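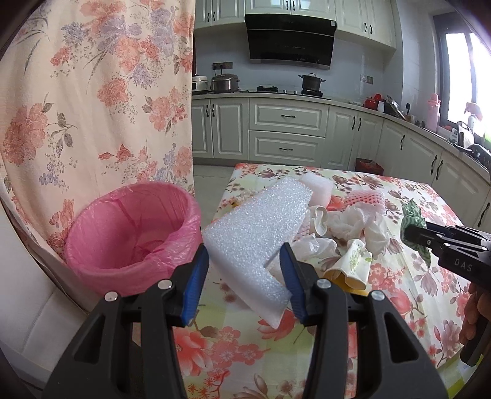

Jellel says its new hand-held gripper can teach a robot to clear a kitchen table. The Platurmont company has been comparing two sets of jaw pads since June, and what it has shown so far leaves plenty of room for doubt.

The trial has people do the chore themselves, working a gripper in each hand, while a camera on the tool records every grab. The recordings are then meant to train a robot arm. Jellel collected 900 of them, split between its own soft blue rubber pads and a harder pad from a rival supplier, Pirnier.

According to the company, the soft pads cut dropped items by 60 percent. It has not said how many items were dropped to begin with, or whether the same people used both sets.

"The difference was obvious to anyone who tried them," said Eluned Jarman, who runs testing at Jellel. Asked for the raw numbers, she said they would come with a written report. She gave no date for it.

The choice of trash may matter more than the pads. Foam blocks, crumpled tissues and a crushed paper cup weigh next to nothing, and a wide jaw can be off by a good bit and still come away with something. Coins, wet tea bags and flat plastic lids were left out of the comparison.

Wyn Vaughan, an engineer at the automation firm Watkins, tried the gripper for 20 minutes at a demonstration and was not won over.

"It opens wide and it holds foam. Most things hold foam," he said. "I wanted to see it pick up a wet lid, and they didn't have one."

Vaughan also questioned how much of the result belongs to the person at the handle. People shift their wrists without thinking when something starts to slip, he said, and an arm bolted to a bench may not do the same.

Jellel's own arm has so far made 135 attempts using the recordings. Jarman called the early results "encouraging" but would not give a success rate. A second round, with heavier items, is planned.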